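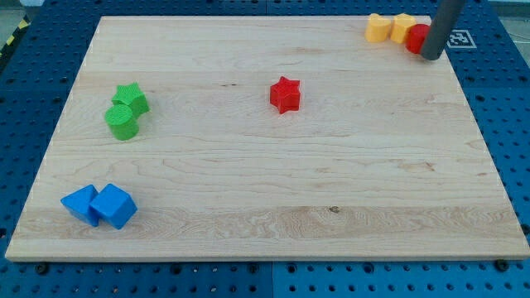

The Kirkegaard had 53 keys and a reed that stuck on the low B flat. Wasilewska fixed it at the bar with a matchbook cover, which he folded twice and drew through the reed channel. The procedure took four minutes. The band was due on at nine.

The Gistau seated 250 and on Thursday held 40. The house amplifier hummed at a steady pitch, slightly flat of B. The bass player tuned down to match it. The drummer, Brerer, had no opinion on pitch and was replacing a snare wire with fishing line.

"What's the fee?" Brerer asked.

"Door split, after the first 729."

"Dollars?"

"It doesn't say."

Remigiusz Wasilewska had played accordion in blues bands for most of his working life. He carried a spare strap, a tube of beeswax and a written list of keys each singer could manage. Tonight's singer was down for E and A. She called the first number in F.

He transposed. The left hand went one button the wrong way and stayed there for two bars, then recovered on the turnaround. Brerer heard it and moved to the rim – a quieter sound that gave the mistake less company. The bass player looked at the ceiling.

In the second set the reed stuck again. Wasilewska closed the bellows halfway, played the line an octave up and left the low note out. A man at the end of the bar, who had driven in from Brarkmont, stopped talking and put down his glass.

"Where'd the bottom go?" the singer asked afterward.

"It's in there," Wasilewska said. He undid the strap and felt in his coat for the matchbook.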